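Leftovers

Leftovers are the parts of a meal that don't get eaten at the meal. I've been adding to this page on and off for years, so forgive me if it rambles in places (my reader Gopinath Naidu calls it the longest entry on the whole Koo kitchen wiki, and he may be right).

Where the word comes from

It's as plain as it looks: what is left, over. My grandmother never used it. She said "the cold plate," and in our house that meant Sunday's roast sliced thin with pickles, eaten standing up. Older cookbooks had nicer names. You'll see "réchauffé" in the fancy ones, French for reheated, and in Britain there's bubble and squeak, a fry-up of cabbage and potato that I'd happily eat every morning of my life.
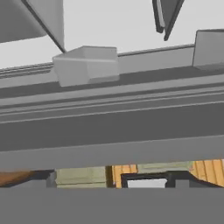

Some dishes only exist thanks to yesterday's cooking. Fried rice is the big one — fresh rice is soft and clumps in the pan, while a cold bowl from the night before breaks up into separate grains. Bread pudding, French toast and panzanella all want stale bread. Shepherd's pie started out as a home for cooked meat, and I still make mine that way.

Keeping them

The usual kitchen advice in the United States is to put cooked food away within 2 hours, sooner in hot weather, and to eat most of it in three or four days. Shallow containers cool faster than deep ones. I used to leave a whole stockpot of soup on the stove to "come down" overnight, and I've stopped doing that! Soup gets split into small tubs now and I write on the lids with a grease pencil. Last April I had 16 tubs going at once, which was too many.

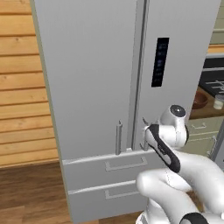

Sigrun Solheim
Contributing editor, Food and Home

What keeps well and what doesn't

Stews, chili and curries are often better the next day, when the spices have had time to settle into everything. Lasagna too. Fried things lose their crunch, though a hot oven brings a fair bit of it back (the microwave never does). Dressed salad is a lost cause. Cooked pasta is somewhere in the middle, and I fry mine in butter until the edges go brown.

The doggy bag

Taking food home from a restaurant was once a little embarrassing, so people said it was for the dog. Where I live, in Endon, the waiters just bring a box without asking.

See also: Bread pudding, Cold plate, Fried rice, Stock

Page last edited May 16, 2018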